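Pliltcombe Seed Library Opens Its Doors for a Second Growing Season

Members borrowed 2083 packets in year one; new branch shelves, evening classes and a tomato trial are on the way

PLILTCOMBE – The Pliltcombe Seed Library will reopen in March with a bigger catalog, longer hours and a full calendar of free classes for home growers. Borrowing is open to anyone who lives or works in the Pliltcombe area, and it costs nothing to join.

The library lends seed the way other libraries lend books. Members pick out packets in spring, grow the plants at home, let a few of them go to seed, and bring a share of that seed back in the fall. In its first season the library signed up 656 members, who took home 2083 packets between them. By the time the shelves closed for winter, 319 of those members had returned seed of their own, well past what the organizers had hoped for.

"I thought we'd be lucky to get a shoebox back," said Orysia Palamarchuk, who started the library and still sorts most of the returns. "We had envelopes, jam jars, a whole dried sunflower head somebody carried in on the bus. People wrote the loveliest notes on them, too. One bean came with two pages about the grandmother who grew it, and I have read those pages out loud to everyone I know."

Beans and lettuce made up the largest part of what came back. Both are easy crops for a first-time seed saver, and they will fill the top two drawers of the new cabinet. Squash seed was harder. Squash varieties cross freely when they grow near each other, and several returned packets had to be marked "mystery." Those will be offered again this year to anyone who likes a surprise, with a request to report back on what came up.

A tomato trial for everyone

The biggest new project of the season is a shared tomato trial. The library will hand out 13 varieties, all of them open-pollinated, and ask each grower to raise at least two side by side. Growers will note when the first fruit ripens, how the plant copes with a wet week, and how the tomatoes taste. A printed sheet comes with the seed, and there is plenty of room on it for opinions.

One variety on the list is Perkemura, a mid-size red that was passed along by a retired market gardener and did very well on north-facing patios last summer. Another, Caletti, is a paste tomato that members kept asking for after a canning class in September. Starting dates matter with both of them. Seed should go into trays indoors six to eight weeks before the last frost, and young plants should spend a week getting used to outside air before they go in the ground.

Glenys Gosling, who teaches the library's growing classes, is planning a tasting in August to wrap up the trial. "Bring what you've got, even if it's four tomatoes in a paper bag," said Gosling. "I want the ugly ones, I want the split ones, I want to hear which plant sulked until July. A windowsill grower and somebody with half an acre can learn a lot from each other over a plate of sliced tomatoes and a bit of salt!"

Classes and hours

Classes run in the Wiegand Room on the ground floor, starting at 6:30 p.m. The spring series covers sowing indoors, growing in containers, and saving seed from peas and beans. The late summer series moves on to wet seeds such as tomato and cucumber, which need to sit in water for a few days to loosen the gel around them. Children are welcome at every class with an adult, and the pea session includes a shelling table that was very popular last time.

Seed drawers will be open from 10 a.m. to 4 p.m. on library days, with one late opening a month until 8 p.m. Members can take up to six packets per visit. Returned seed should be fully dry, in paper, and labeled with the name of the plant and the month it was gathered. Growers who lost their crop to slugs, hail or a forgetful neighbor owe nothing and may borrow again.

How to join

New members can sign up at the front desk and borrow the same day. The library is also looking for clean glass jars with lids, small paper envelopes, and anyone with neat handwriting who can spare an hour for labels.

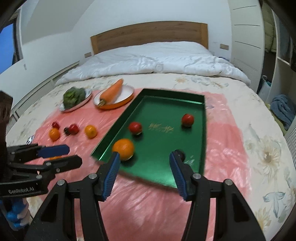 Seed donations from outside the area are welcome as well, provided the variety is named and the seed is less than three years old. Packets can be left at the front desk during opening hours, and tomato trial sheets will be ready for pickup from the first day of the season.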